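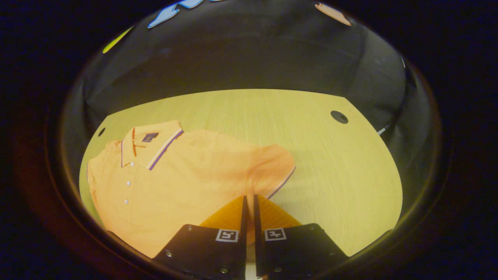
Orange polo laid out on the table.

**First open mic in two weeks, how do I end a five-minute set?**

Posted by Rami Saliba

I've been writing jokes since October and finally signed up for the open mic at the Mulville in Tevstead. They give new people five minutes. I have an opener I like and a middle about working at my uncle's tire shop, but I have no ending. When I time it at home I get to 4:20 or so and then I just stop talking.

Also, what happens with the light? The sign-up page says "respect the light" and nothing else. Is it at one minute left or when you're supposed to be off? I don't want to run over my first time.

Last thing, is it bad to bring notes up? I have 35 lines on a sheet and I keep losing my place around the tire part.

---

**Milagros Lozano**

At the Mulville the light comes on with one minute left. It stays on, and if you go over, the host walks to the side of the stage. Ask when you check in anyway, as they have changed hosts before and not every host does it the same way.

For the ending, take your second-best joke and put it first, then move your best one to last. Most new people do it the other way and the set sags. If your opener is your strongest bit, that's your closer. Say the punchline, say your name, thank them, put the mic back in the stand. Don't add "that's my time" and then tell one more.

Aim for four minutes at home. Laughs take up room, and so does walking up and fixing the stand.

Notes are fine at an open mic. A full sheet is hard to read under stage lights, so cut it down to one word per joke on an index card. Eight words should cover you.

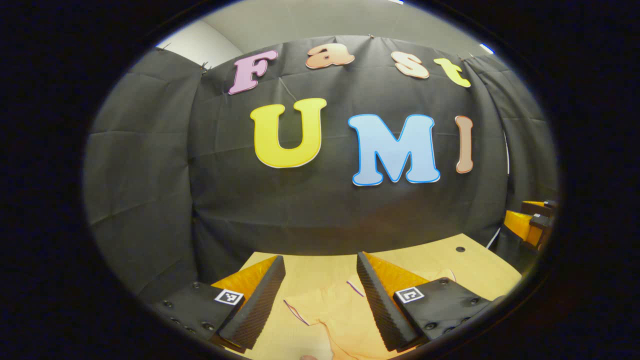 Pick your one-word cues so each joke gets something you can't mix up with the next one. I used to write mine in tiny pen and could never find my line again. Now I do them large, in two short rows, each in its own color, like the "Fast" and "UMI" letters on that black cloth, and I can read the card from a stool. Practice from the card only, with the full sheet in another room.

---

**Tsutomu Maruyama**

just go up and do it. my first one was in 2000 and I forgot everything after the first joke. still doing it. nobody in the crowd will remember you so dont worry about the ending

---

**Rima Kanaan**

Mostly agree with Milagros. If the tire shop part is where you lose your place, it may be too long. Record yourself on your phone and listen for any stretch over 20 seconds with no punchline, then cut it.

You can also tie the ending to something from your opener. It only needs to be a line. Try both versions out loud and keep the shorter one.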